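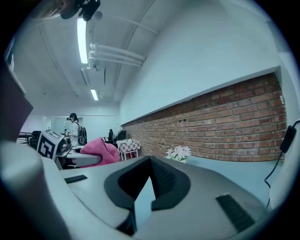
*Fig. 1. Artificial flowers by the brick wall, Varthorpe meeting room.*

## 2. Wiping the table and resetting the small items

Use this section for the light-blue table in the brick corner. For the floor and ceiling lights, see the Pandirau building guide.

You will need one soft cloth, one dry towel, and Surkico surface spray.

### 2.1 Wiping the tabletop

1. Clear cups and papers from the table. Leave the flower vase until step 4.
2. Spray the cloth lightly. Do not spray the table directly.
3. Bunch the cloth and start at the far side. Work toward the front in straight passes.
4. Lift the vase by its base, wipe under it, and set it back near the middle of the far side.
5. Go over the surface again with the dry towel. Refold the towel when one side is damp.

**Caution:** The keypad terminal may be lying flat on the table. Keep spray away from its buttons and screen. Wipe it with a dry cloth only.

**Note:** If there is a cable on the table, lift it and wipe underneath. Don't pull on the plug.

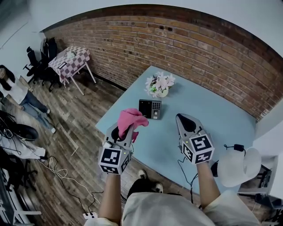 ### 2.2 Dusting the flowers

The flowers are artificial and need no water.

1. Hold the vase steady with one hand.
2. Dab each bloom with a dry corner of the cloth, starting with the pale pink and white ones on the outside.
3. Wipe the leaves from the stem outward.
4. If a bloom comes off, press it back onto its stem. Do not use glue.

**Caution:** Never use Surkico spray on the petals. It can leave marks. 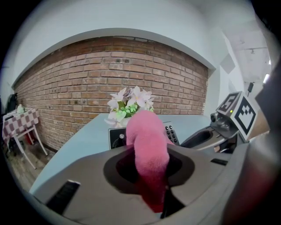

*Fig. 2. Flowers and keypad on the blue tabletop, pink cloth in front.*

### 2.3 Finishing up

1. Put used cloths in the Somboon bag for washing. Wash pink cloths separately the first 2 times.
2. Report a damaged vase or keypad to Karabo Nkosi.

Revised 8/20/23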